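# The Robot That Reaches Into the Bin

Have you ever stuck your arm into a deep box to grab a toy at the very bottom? Your eyes find it, your hand opens, your fingers close, and up it comes. Easy! You probably didn't even think about it.

Now imagine doing it 200 times before lunch. Then do it again after lunch. Your back would ache and your shoulder would complain. Your brain would get very, very bored.

Plenty of grown-ups have a job like that. It's called **bin picking**, and it means taking parts out of a bin, one at a time, and putting them where they need to go next. At the Gustex workshop in the town of Toludari, people did all of it by hand for years. Now a robot arm does a big share of the picking, and the people do other things. Let's go see how it works!

## Why is picking things up so hard?

For you it isn't hard. For a robot it's a real puzzle.

Think about a stack of paper cups. Every cup is in the same spot, pointing the same way, so a robot could learn one move and repeat it all day. But things in a bin can end up any old way. One block leans, another lies next to its neighbor, and a third is so close to the next one that there's hardly any room for a finger.

So before each pick, the robot has to work out a few things:

- Where is the block?
- Which way is it turned?
- Can the gripper get around it without bumping a wall?

The gripper is the robot's hand, and it looks nothing like yours. It's all metal brackets and hoses, and it hangs from the wrist at the end of the arm. The big arm does the reaching, and the wrist does the turning and tilting.

Look down at the floor of the gray bin and you'll find red-brown blocks and a green one. If you were the robot, which block would you go for first? 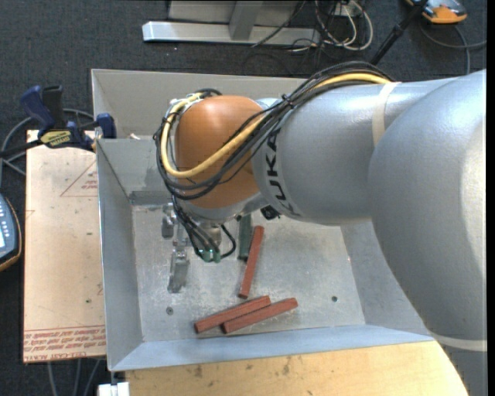 ## What happens when it misses?

Sometimes the robot misses! In the first week at Gustex, it got 70 picks right out of every 100. That sounds pretty good until you picture the other 30 blocks still sitting in the bin – or dropped on the way out.

The workers helped fix that. They knew those blocks better than anyone. They knew which ones were slippery and which corners of the bin were trouble. They told the team from Botent, the company that set up the arm, and the team changed the way the robot chose its next block. By May it was getting 98 out of 100.

## So what do the people do now?

Good question, and kids who visit the workshop always ask it.

There used to be 2 pickers on every shift. They still work there, but their days are different. One runs the robot cell, which is the name for the robot and the space it works in. That means starting it, stopping it, and figuring out what went wrong when it gets stuck. The other checks the finished parts, a job that takes sharp eyes and careful fingers.

Some things got better right away. Fewer sore backs! Some things were tougher. Learning to run a robot takes weeks of training, and a few people missed the old way, when they could chat across the bin while they worked. The workshop now has a longer morning break so everyone can catch up.

## Try it yourself

Put five blocks in a shoebox and give it a gentle shake. Close your eyes and have a friend guide your hand using only words, like "left," "down," and "close." Count how many tries it takes to get all five out, then swap places.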